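4. Student Data Collection

4.1 Course setting and task

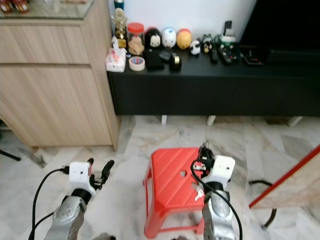
Figure 1. Two-arm platform at the red step stool used in the lifting task.

The collection work was carried out as a one-semester project course. Students were split into five groups, and each group was responsible for its own recordings, labels and error log. The platform and the control software were the same for all groups. The course was planned by Ľudovít Kadlec, and the labeling rules were written by Sabina Danko after a short pilot in March.

The lifting task asks the operator to bring both grippers to a plastic step stool, close on it, raise it clear of the floor and set it down again. We chose a stool over the boxes used in our earlier work for two reasons. Its legs are splayed, so a grasp that is slightly too low slides along the leg when the arms rise. Its top has a single cut-out (Figure 1) that one gripper can use but two cannot share. The operator must therefore decide early which arm takes which part of the object. Students were told to make that decision before moving and to note it in the log.

An episode starts when the operator releases the hold pedal and ends when both grippers are open and the stool stands on its own feet. Episodes longer than 200 seconds were stopped and logged as timeouts. Regrasping was allowed. Pushing the stool along the floor was also allowed – several groups used it to turn the stool into a better position – but a push had to be labeled as a separate segment.

4.2 Operator training

A total of 29 students took part. None had operated a two-arm system before the course. Training consisted of one supervised session on free motion, one on single-arm grasping and one on the full task. Students could not record until they had completed the full task in front of an instructor without a collision stop. Most reached this point in the third session. The main difficulty was judging depth from the head view, in which the forearms and gripper housings can hide the near legs of the object. Groups handled this in different ways. Two of them approached from the side and then closed inward, while the others lowered the head pitch before the approach and raised it again for the lift.

4.3 Recording and review

The groups recorded 828 episodes in total. Joint positions, gripper commands and the head video were stored with a common clock in the Plurnik format, and each episode was reviewed by a student from a different group. The reviewer marked four points: first contact, lift, set-down and release. Where the operator and the reviewer disagreed on first contact, the reviewer's mark was kept and the operator's mark was stored as a second field.

Disagreement was most common for first contact on the legs. Light touches there produce little motion of the stool and are easy to miss in the video. We did not use motor current to settle these cases, as the current signal was logged at a lower rate than the video for the first two groups. Marks for set-down and release needed few corrections.

Rooms were not cleared or standardized before recording. Furniture and household items in the background were left in place, and only the floor area within reach of the arms was kept free of cables. The training split used in Section 5 is made by group and not by episode, so that no operator appears in both the training and the test data.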